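Storage and Organizing > Drinkware
Thread: Wire basket for mugs and tumblers, plus a clear container question

bastico_fan
Posted Friday, 7:12 am
I'm sorting out drinkware for a shared table. At the moment it all goes in a mesh basket with a handle so it can be carried to the sink in one trip. The clear plastic pieces are the problem. Smooth gray plastic wipes clean, but the ridged clear sections hold a film and every streak shows under overhead light.
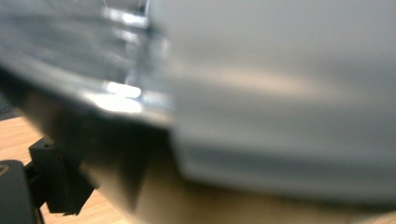 I have tried dish soap and white vinegar, 2 rounds each. The film comes back within a week. Is it mineral scale or surface wear?

drernberg_k
Posts: 3638
Scale dissolves in vinegar. If it comes back, check your water hardness before blaming the plastic. If it never fully cleared, that is abrasion and you can't fix it with a cleaner.

mesh_or_nothing
Posts: 500
Disagree in part. Rinse aid residue looks the same and vinegar does very little to it. Hand wash, hot rinse, air dry upside down. Then judge.

bastico_fan
No dishwasher involved, so no rinse aid. I'll test the water.

Second question, the basket. Black wire mesh, rectangular, raised handle. A steel tumbler with a dark lid stands in the left part. The white mug with the metallic interior stays out on the table.

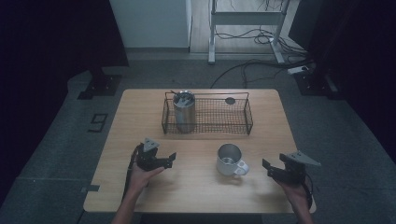 Tall items tip when I lift with one hand. I was looking at a Brokdale divider insert, but it is sized for a deeper basket.

drernberg_k
Posts: 3638
Skip the insert. Put the tallest item at the center, under the handle, and fill the ends with short ones. Your load is off to one side.

mesh_or_nothing
Posts: 500
Centering it puts the lid in the way of your hand. Keep it at the end and put something of equal weight opposite. The mug would do.

woldemariam_shelf
Posts: 3975
Ceramic against steel in an open basket will chip. Fold a dish towel between them or carry the mug separately.

bastico_fan
Towel it is. Water strips arrive in May, will post the reading.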